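04/09/2020

**Notice to Readers Regarding the March Reading Challenge and Its Conclusion**

The author wishes to report that the reading challenge announced on this blog in March has been completed. The stated goal was 50 books. The final number was 70, and a full list has been added to the Archive page, arranged by date of completion.

Readers who have followed the weekly entries will recall that the rules were amended once, to permit audiobooks of more than two hours. Several objections were received at the time. They were read with care, and the amendment was retained.

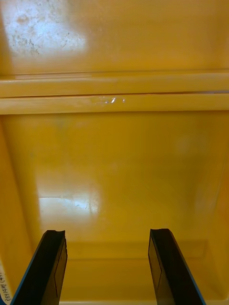
Sugeng Sembiring wrote in to say that audiobooks should have been listed separately from the start, and that a total of 70 means little to him until he knows how many were heard and how many were read. The point is accepted. The list now carries a small "A" beside each title that was heard, and the same mark will be used in any future challenge.

The longest book completed was the collected Stevlow novels in one volume, at 1187 pages. It occupied the better part of three weeks and was finished at the kitchen table, well past midnight, with cold tea. The author does not expect to read it again, although the fourth novel is recommended to anyone with an interest in lighthouses or family quarrels.

The shortest was a pamphlet on the history of the Nustitbridge ferry, lent by Tatu Masanja and since returned with thanks. Its inclusion was questioned at home over dinner - it has a spine, and it was therefore counted. 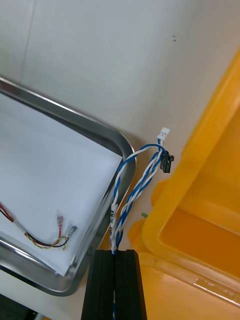 Three books were abandoned and do not appear in the total. It is the policy of this blog not to name abandoned books, as the fault may lie with the reader's mood on a given evening. One of them will be attempted again over the winter.

With regard to other personal matters, the following may be noted. The move to the smaller apartment is complete, and the books are on shelves again, though not yet in order. The cat, Cusi, has claimed the lowest shelf, and the atlases have been relocated accordingly. Baking has resumed on a limited basis. Requests for the plum cake recipe have been received and will be answered in a separate post once the oven temperature has been confirmed.
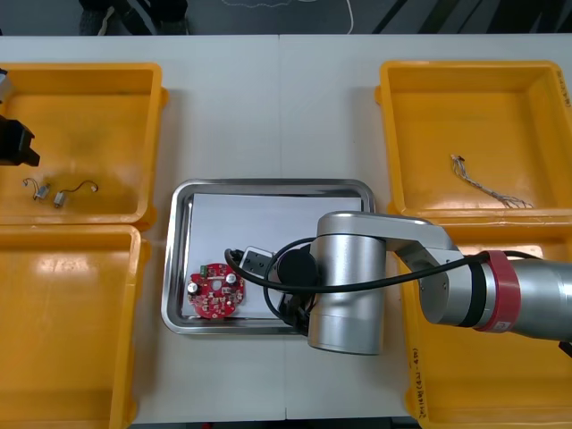 *Yellow bins and a steel tray on a white table.*

The next challenge will concern letters. The author intends to write two letters by hand each week and to mail them to friends, relatives, and any reader who cares to send an address through the Contact page. Replies are welcome but not required. Stationery has been ordered from Stesteo in cream and in pale gray, and the first letters will go out when it arrives.

Comments on this entry will remain open until the next one is posted.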